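Hi, I'm Seidu Adjei, and I put together the Hullberg Market Diary because I got tired of losing my own notes. It's a paper trading journal with a small companion spreadsheet, and you can buy it on this page for the price of a decent lunch.

I started writing down my trades after a rough September (I'd sold a stock in a panic on a Tuesday morning and couldn't remember why I had bought it in the first place!). My broker's app told me what I paid and what I got, and nothing else. I wanted a spot for the why, so I drew up a page with a ruler, and that page is pretty much the one in the book today.

## What you get

- One hardcover diary, 300 pages, thick enough paper that a gel pen won't bleed through
- Room for one trade per page: date, ticker, size, reason for getting in, reason for getting out
- A "how did I sleep" line, which people laugh at and then end up using the most
- The Custell spreadsheet, which takes up to 1000 trades before it gets slow (I've tested it further and it gets cranky)

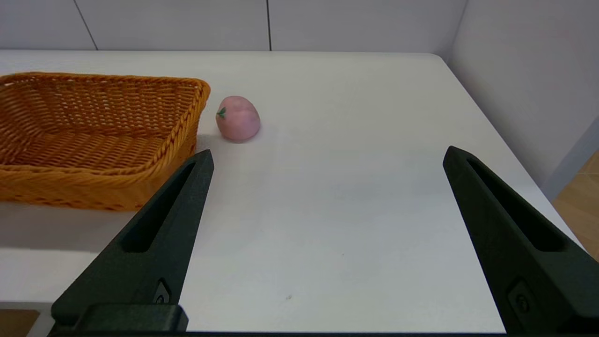
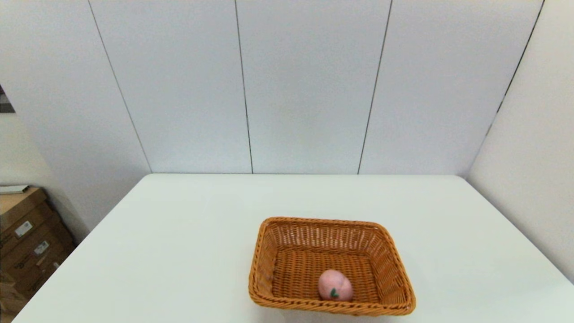

## How I use mine

I fill in the top half before I place the order. If I can't think of a reason to write down, I don't buy, and that one habit has kept me out of more bad ideas than any chart I ever paid for. The bottom half waits until I sell, even if that's two years later. Then on the weekend I type everything into the spreadsheet with a cup of coffee and look at the totals by reason. My "heard it on the radio" trades were a disaster, by the way. All 61 of them.

You don't have to be a day trader. I mostly hold index funds and a handful of dividend stocks, and I still find plenty to write on a jumpy week, if only to talk myself out of doing something.

## Covers and sizes

The regular cover is called Nilla and comes in cream. The larger one, Belkadi, is dark green, lies flatter on a desk and has wider lines for those of us with big handwriting. Same pages inside, same spreadsheet. Item number for either one is 2088, just pick the cover at checkout.

## A couple of things to know

The diary won't tell you what to buy, and neither will I, so please don't email me for stock tips (I do love hearing about your worst trades, though). The spreadsheet doesn't connect to any brokerage account. You type the numbers in yourself, and it doesn't do your taxes.

Unused diaries can come back to me for a refund. If you've already written in yours, I'll let you keep it.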